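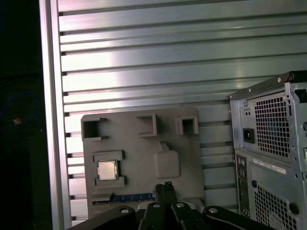 Old Boards, Old Chips: Pictures from the Parts Bench

Flernham is our parts store for retired desktop computers. Machines come in from offices and schools, and anything that can be used again is taken out, listed and put on a shelf. The list stood at 3,936 entries in June. Most of those are memory sticks and cables, but processors are what people ask about most, so this page is mainly processors and the boards they sit in.

Click on any picture for the larger version. Captions are by Odette Renaud unless marked.

The green board

A desktop motherboard with its processor in the socket. The dull streaks on the metal lid are old thermal paste. It comes off with alcohol and a lint-free cloth, but it can take two goes if the paste has been on for years. Wipe towards the middle and keep it off the green edge.

Memory slots are at the upper left. Sticks come out before anything else is touched, and they go straight into trays. The power cables can stay plugged in until the board itself is ready to lift, provided the mains lead is out of the wall.
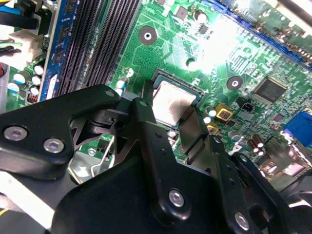 Inside the case

Boards are sometimes left in the case while the processor is dealt with. The case holds the board still, and the screws can wait. The drawback is space. The power supply takes up a good deal of it and there are wires on most sides, so we move what we can out of the way first.

Cooling fans are kept if they run quietly. Those with worn bearings go in the metal and plastics bin.
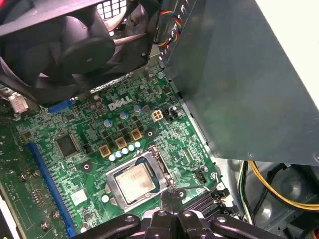 Photo: Mosta / Flernham parts store

A Dell board with the fan to one side. The silver frame round the processor is the retention frame, which presses the chip down on to its contacts. It has a hinged plate and a lever. With the lever fully up the plate swings back and the chip can be lifted by its edges. If it doesn't want to come, look for paste that has run down the side.

The gold-coloured squares near the socket are inductors, and the small pale blue cylinders next to them are capacitors. Both are part of the power supply to the processor. We check capacitors for bulging tops before a board is listed. A board with a bad one is sold for spares, at the Grivitz price and with no returns.

The grey board

Grey boards carry no circuits. They have raised sockets and holders in the places where you might find them on a motherboard, and real parts can be put into them. New people at the bench start on one of these before they are given a board we intend to sell. A dropped chip on a grey board costs very little.

The processor here is in its holder with the metal lid showing. Another part, with a row of small contacts along its edge, is in a slot near it. Bermúdez drew up the layout and has changed it twice, mostly to give fingers more room between the holders.

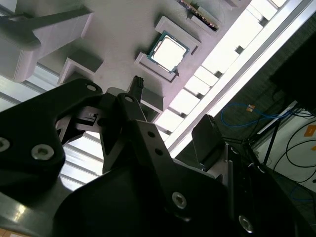
Odette Renaud: I would add that the chip should go back in the same way round every time, even on the grey board. Find the corner mark first, then lower it flat. People who get into the habit of turning it until it fits will bend pins later on, and we have had 5 boards go to scrap that way.

More pictures will go up when the next batch has been sorted. Shelf lists are kept at the front desk and can be looked through during opening hours.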